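Umville Robotics Club, sidewalk rover: simulator pre-run checklist
Map: hotel plaza. Checked by Marleny Mamani. Comments by Percy Bermúdez.
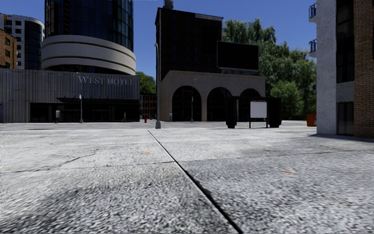

1. Ground surface
Diagonal expansion joint: present, chipped along the edge. Transverse joint: present. Fine crack, left side: present.
Comment: wheel contact test over the diagonal joint still open. Run it at 40 percent throttle first.

2. Fixed obstacles
Lamp posts, bin, hydrant, bus shelter: all load. Collision shapes on.
Comment: the tall lamp has a thick tapered base. Collision radius must match the base, not the pole.

3. Pedestrians
Person at the hotel entrance, person by the stone podium wall: OK.
Comment: both very small at this range. Log the distance of first detection.

4. Textures
West Hotel sign: OK, last letters weak. Billboard face: blank. Shelter panel: blank.
Comment: low priority.

5. Rover model
Wheelbase file: Diltach, rev 8. Mass and friction values: entered.
Comment: rev 2 is still in the Grutthorpe folder. Delete.

6. Stop command
Keyboard: pass. Gamepad: fail, button not mapped.
Comment: no scored runs until fixed. Recheck Friday.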